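3.2 What we bought and what we'd budget for next time

I'll say it up front: the arm was the easy line in our budget. Shalini Kashyap and I got that signed off in one meeting. What ate the fall was everything else, the mounts, the clamps, the spare cables, plus a plain household kitchen to put it all in (a gas range takes up more of a room than you'd think!). Figure 2 shows the station we priced.
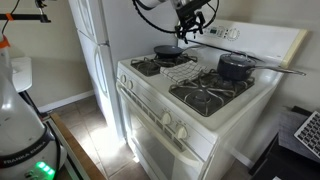 Figure 2. The kitchen station, with the arm at the range.

We got quotes from Stultitz and Cluvex in October. Cluvex came in 2000 dollars lower on the mounting hardware, but wanted six weeks for delivery, and Shalini didn't love that. We went with Stultitz and I'd do it again.

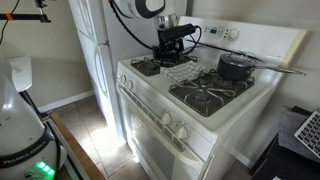
Cables were where I guessed badly. I put down 40 dollars for the whole lot, and Rónán Brophy laughed at me, fairly I think. Give cables their own line and make it a generous one.

Fingers need a line too. We ordered two spare sets from Vindari and I wish we'd asked for more. Soft things are a big part of our task list, so it's worth pricing fingers against cloth early on. A checked dish towel with a folded top edge and a plain hem, sitting between two hard black fingertips, is a good thing to have in mind when you read a catalog.
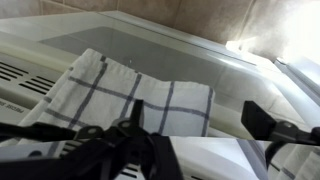 Household items came out of a separate pot, which Pallavi Nishad looked after. She kept it small and bought ordinary stuff, and I'm glad she did. Light-colored appliances were cheap and easy to find, but do plan for lighting while you're at it: from close up, glare can wash out the tiles and the white casing next to them, and we had no money set aside for blinds.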